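We use cookies to remember your preferences and count visits to these pages. Accept all | Manage settings

Looking After a Small Room: Week Three Handout
Waste, wiping down and the desk bin

Right, this is the written-up version of the Dremham session, with the bits I rushed at the end put back in. If you missed it, start with this and then have a look at the Week Two sheet on drawers, because I'm going to assume you've emptied at least one by now!

What I wanted to talk about was where rubbish comes from in a small workroom. We spend a lot of time choosing shelves and boxes and hardly any on the bin, and then we wonder why there are pencil shavings in the pen pot. Most of the mess on a worktop is tiny stuff: thread ends, backing paper off labels, the corner you tear off a packet, staples, a teabag wrapper. None of it feels worth getting up for. So it gets pushed to the back of the desk, and by the end of the week you've got a little drift of it along the wall.

My own room is 19 square metres, and for years I had one big pedal bin by the door. Lovely bin, cost a fortune, and I walked past it twice a day. Everything else went on the table "for now". (I put "for now" on the board in big letters on the night, and I'd like you to write it at the top of your page too.)

Your job before next time

Keep a scrap diary for two working days. Every time you put a bit of rubbish down on a surface, jot down what it was and where you put it. Don't change your habits while you're doing it, and please don't tidy up first. I did mine in the Kurup building, where I share a room on the first floor, and I found that nearly all my scraps landed within arm's reach of my right hand. The big bin was 54 paces there and back from my chair, so no wonder.

When you've got your list, sort it under these headings:

- Dry bits (paper, thread, shavings)
- Damp bits (teabags, peel, used wipes)
- Sharp bits (pins, blades, broken staples)
- Things that weren't rubbish at all

The last one always gets a laugh, but have a proper look at it. Half of mine was receipts. The sharp bits need their own tin with a lid that stays shut, and they never go in with anything soft that a hand might reach into. Damp bits go straight to the kitchen bin, I'm afraid, even if it means getting up. It's only the dry bits we're finding a home for on the table.

Clearing the top

Take everything off. I know, I say it every week. Wipe the surface with warm water and a drop of washing-up liquid, then go over it again with a clean damp cloth, then dry it. Work from the back edge towards you so that you aren't leaning in what you've just done. Pale tops show every smear, so dry those with something that doesn't shed. Mine had a ring on it from a paint pot that I'd been covering with a coaster since we moved in, and it came off with a bit of bicarb and ten minutes of grumbling.

Then put back only what you use every day. Someone on the Orville course managed with a lamp and a notebook, which I thought was showing off a bit, but she kept it up all term, so fair play to her.

Choosing the bin

Small is good, and I'd go smaller than you think. A desk bin that fills up gets emptied, and one that never fills up just sits there getting whiffy. Look for smooth insides you can wipe round with a cloth, and try the lid with one hand before you buy it, with your other hand full. Put it on the side you work with, a little way back from the front edge, and leave it there for the whole week even if it annoys you. I like a swing lid for a table, as you can leave it tipped open while you're working and see straight inside, the way you can with this little cream one with its oval opening, and then flip it shut when you've finished. Rounded sides are easier to wipe too. Bring your scrap diary along next time and we'll work out what size you need.
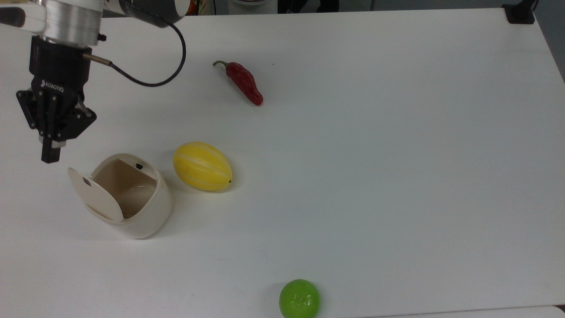
Related handouts
Week One: What lives on your table?
Week Two: Drawers, and what's at the back of them
Week Four: Paper, post and the receipts problem
Cloths, sponges and when to bin them

Questions about the course? Use the contact form | © Unex Evening Courses | Back to top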